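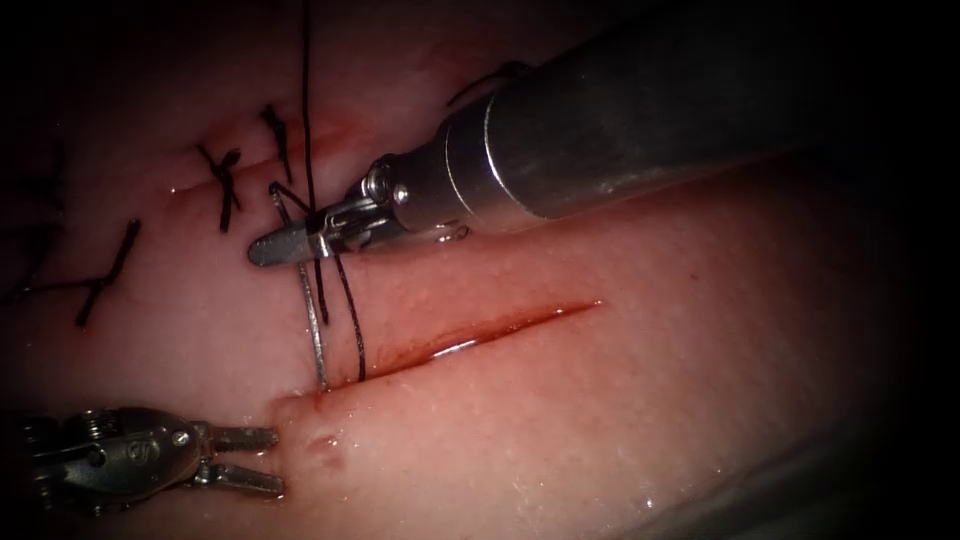

Seam above, open cut below: the practice pad with the needle at the cut, seen through the main camera.

Lemodlow project: where we've got to
7/7/24
From Stela Rusu, for Aurelia Mihăilă at the Dunmont fund

Hello Aurelia,

You asked for something you could read on the train without a dictionary, so I've kept the tables back for the annex and I'm going to tell you how it's been going in more or less the order I think of it. If you only want the money bit, it's near the end.

The short version is that we are collecting demonstrations at a decent rate now, the people doing the sewing are getting on with the kit, and the learning side has started to look like something. We're behind on one thing (labelling, which I'll come to) and ahead on one thing I didn't expect to be ahead on.

The last report was in April, when we had a pair of arms, a console and a very long list of things that didn't talk to each other. Since then Karthikeyan has rewritten the recorder from the ground up. It used to save the arm positions in one place and the pictures in another and leave us to match them up afterwards by their clocks, and the clocks drifted. You'd play back a stitch and the needle would go in a moment before the hand on the controls had moved. Quite funny the first time! Now everything is stamped by the same clock as it comes in, and if any of the cameras drops out, the recorder stops and complains loudly. Catinca says the complaint noise is horrible and she's right, but we've left it in.

We have 132 good demonstrations in the bag. By "good" I mean the person at the console got through the stitch, the recording is complete, and either Radu or I have watched it from beginning to end. There are plenty more that we're keeping as well, in a separate folder, where the thread got in a tangle or the needle was dropped and picked up again. I used to want to bin those. Karthikeyan talked me out of it, as a machine that has only ever seen tidy sewing has no idea what to do the moment it isn't tidy, and I think he's going to win that argument, so they stay.

How a session goes, for those on your panel who haven't been to see us (and please do come, the kettle is reliable): one person sits at the console with a control in each hand, and the arms copy what the hands do, scaled down. They close up a cut in a soft pad, one stitch at a time, with ordinary black suture thread and a curved needle. We get the movement of both arms, both grips and all the views, saved together. The next person then does the same on a fresh cut. We don't tell people how to do it beyond "the way you normally would", and that turned out to be a decision we had to defend. 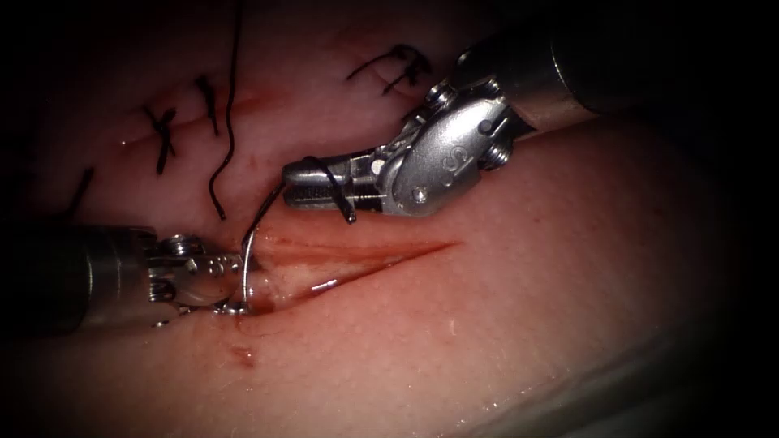 Radu wanted everyone to follow one script, you see. Same grip, same number of wraps, same hand for the needle every time. His view was that the machine would learn faster if it was always shown the same thing, and for a small set of recordings he may well have been correct. But Catinca, who did the first long run of sewing for us, simply couldn't work like that. She swaps the needle from one side to the other depending on how it's lying, and when we made her stick to the script she slowed right down and her stitches got worse. So we tried both. We had her do a batch scripted and a batch her own way, trained on each, and compared. The scripted batch gave us a steadier throw. Her own way gave us a much better recovery when the needle came out at a funny angle. We've settled on a loose version: agreed start and finish, and whatever you like in the middle.

The handover is still the bit that eats the time. Putting the needle through the tissue is fairly well behaved. Getting it from one gripper to the other, at an angle that's any use for the next move, is where people hesitate and fiddle, and of course the machine copies the hesitating and the fiddling along with everything else. Karthikeyan found it pausing in mid-air in the very spot where Catinca stops to think. She was rather flattered.

We've tried trimming out the pauses. It helps a bit. If you trim too much, the arm rushes the handover and misses, so there's some more work to do on that and I wouldn't like to promise a date.

Now the thing we're ahead on. The wrist cameras were in the plan for the second half of the grant, and I'd put them down as a "nice to have". Barbu, who made the mounts for us, had them ready early, so we fitted them early. The main camera is lovely for seeing where you are along the cut, but once a gripper gets in the way you lose the needle tip, and the needle tip is the whole game. From the wrist you get it close to, with the thread round the jaws.

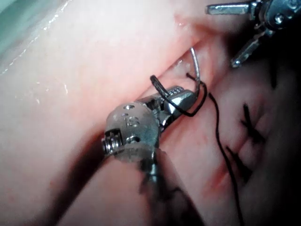
Photo: Radu Radu / Lemodlow

When we retrained with the close views added in, the handover went from something we were embarrassed to show visitors to something we'll show them if they're nice. I'm not going to put a percentage in this letter, as we've only run it on pads from one supplier and I'd want to see it on others before anybody quotes me. The raw results are in the annex if your panel wants to pick through them. Do warn them that the early rows were run with a loose cable.

The close views do have a drawback. The focus is shallow, so whatever is nearest the lens goes soft, and when the light bounces off a wet-looking surface you get a lot of little white specks that the software likes to think are bits of needle. Radu has been playing with the lighting. Turning it down helps with the specks and makes everything at the sides go black, turning it up does the opposite, and he has a chart of this that he'd love to talk you through. I've asked him to keep it to one page.

Labelling. This is where we're behind, and I'd sooner say so plainly. Each demonstration has to be cut up into steps (pick up, push through, pull, hand over, wrap, tie and so on) and somebody has to sit there and mark where each begins. We'd planned on up to 40 minutes a recording and it's taking a good deal longer, mainly on the wraps. Where does a wrap begin? When the thread starts to move, or when the jaw goes under it? Catinca and I each marked the same recordings without looking at each other's, and on the pushes we agreed nicely and on the wraps we were all over the place. We've since written ourselves a set of rules with little drawings, and done it again, and we're much closer. It did mean going back over work we'd thought was finished, though, and that was a gloomy couple of weeks.

To catch up, we've started using Vakero's marking tool, which guesses the joins from the grip opening and closing and lets you nudge them. It guesses well on pick-ups and handovers. On wraps it's hopeless, same as us. I'd expect to be level again by the time of the next report. 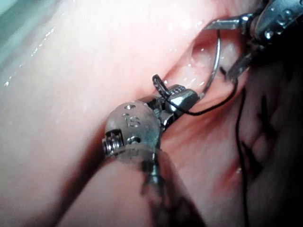

Wrist view with both instruments in play: thread in the lower jaws, needle in the upper ones.

People. We have nine trained up on the console now. Six of them come in regularly and the others when they can. I'd assumed the experienced hands would give us the best recordings and that hasn't been quite true. The experienced ones are quick, but they do a lot by feel that they can't feel through our controls, and a few got properly cross with it in the first hour. The newer ones look harder at the screen. By the third or fourth session it evens out. I've put a longer warm-up into the schedule, with a spare pad and no recording, so that everyone can be cross in private.

One of the console people asked whether the machine was going to do the whole seam by itself by the end of the grant. I said what I'll say to you: no, and we never said it would. The aim is one stitch, start to finish, with a person watching and able to take over the controls at any point. The taking over works, by the way. You squeeze both controls and you've got the arms back. We also record what the person does after taking over, and those little rescues are proving some of the most useful teaching we have. Karthikeyan now wants to collect them on purpose. I've said yes, in a small way.

Money. We're a touch under on equipment, thanks to the mounts costing less than I'd feared, and over on pads. We get through a shocking number of pads. Once one has been stitched along a couple of lines there isn't much clean surface left that's any good to us, and it goes in the pile for warm-ups. I'd like to move the equipment underspend across to pads and thread, if the panel is happy with that. The form says I need your signature and not theirs, but you'll know better than I do. Staff costs are as planned. Travel is almost untouched.

What's next: finish the relabelling, bring in pads from a second supplier, and run the trained version with the main camera alone, the wrist cameras alone, and everything together, so that we can say properly what each is worth. Radu would like to try a thicker thread. I'd like him to wait. We'll see who gets their way.

Two things I need from you, please. A yes or no on moving the money, and a rough idea of when the panel might visit, as I have to book the console people well ahead and they are all busy. If it could be an afternoon, so much the better, as the morning sun comes straight in on the screens and you'd spend your visit squinting.

The annex with the tables will follow separately when Karthikeyan has fixed the column headings.

Best wishes,
Stela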